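The Table Stays, the Town Moves Around It

October 3, 2019

The mill at Rarnthorpe closed in May, and for a few weeks the main topic in town was where people would buy their lumber. Then the topic changed. A lot of households had furniture that came out of the mill's side shop, and they wanted to know who would fix it.

The side shop never had a proper name. It stood behind the drying sheds and made kitchen tables, benches and the odd bookcase from boards the mill could not sell at full price. The tables were plain. They had square legs, no drawers and a top glued up from whatever pale wood was on hand that month. People bought them when they got married or moved out, and most of them are still in use.

Repair work has now passed to Leitner, a two-room shop on the road out toward the reservoir. It had been doing chairs and window frames. Since the mill closed it has taken in 34 tables, and there is a waiting list on a clipboard by the door.

Most of what comes in is not broken. The joints on the old tables are good, and a loose leg is usually a matter of cleaning out the old glue and clamping the parts overnight. The trouble is on top. Kitchen tables get hot pans, wet glasses, homework and hair dye. Owners tend to live with the marks for years and then decide, often before a holiday, that they want them gone.

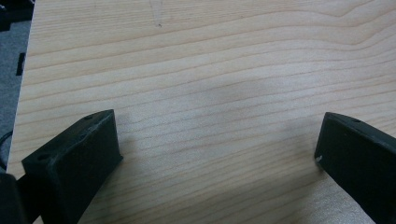

Refinishing a top costs less than most people expect and takes longer. The old finish has to come off first, and the shop does this by scraping, with sanding kept for the end. A scraper follows the board and leaves the surface flat. A belt sander in a hurry leaves dips that show up as soon as light comes in from the side. Pale wood is the hardest to get right, as any scratch across the grain will show. On a top like this one, with long wavy lines running from side to side and a smooth matte surface, the work has to go in the same direction as the lines from start to finish. Then comes the choice of a new coat.

Oil is easy to put on and easy to patch. It also turns pale wood yellow, sometimes within a year. Hard varnish keeps out water but has to be stripped again when it chips. Leitner steers most customers to a soap finish, an old method that calls for plain soap flakes and warm water rubbed into bare wood. It leaves the color close to what it was. It also needs doing again every few months, and the shop is open about this. Customers who do not want the chore are given varnish and no lecture.

Price is the other question. A new table of the same size from Geltameck, the chain store that opened by the highway, costs less than a full refinish. It comes in a flat box and can be put together in an evening. The shop does not try to compete with that. Some people who ask for a quote go home and think about it, and some of them end up at the chain store. The old table goes to the garage and gets used for paint cans.

Others find a middle way. For a small fee the shop will take off only the worst marks and show the owner how to do the rest at home. It lends out scrapers for 2 weeks at a time. The results vary. One top came back with a corner so thin that it had to be cut down and the whole table made shorter, and it now does well in a smaller kitchen.

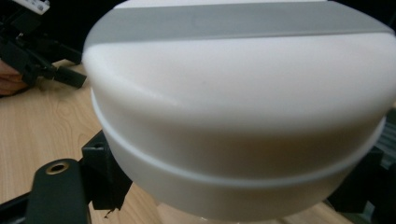 A white container with a domed lid and a gray band across the top.

Supplies have been harder to sort out than labor. The mill used to sell short boards by the armful, and a repair that needed a new strip of wood could be matched from the pile. Leitner now buys from Zikemlow, a yard 104 miles away that sells by the pallet. A pallet is far more than the shop can use in a season, and there is nowhere dry to keep it. For now the boards are stacked in the back room, on spacers, with a path left between them to the sink.

A plan to share the orders with 3 other shops in the valley has been talked over since summer. The shops agree on the idea and differ on the wood. Two of them want oak, which Leitner hardly touches. The next delivery is due before the roads get bad, and until then anyone who needs a board replaced is being asked to wait. Loose legs can still be brought in any morning – with the screws in a bag, please, if they have already come out.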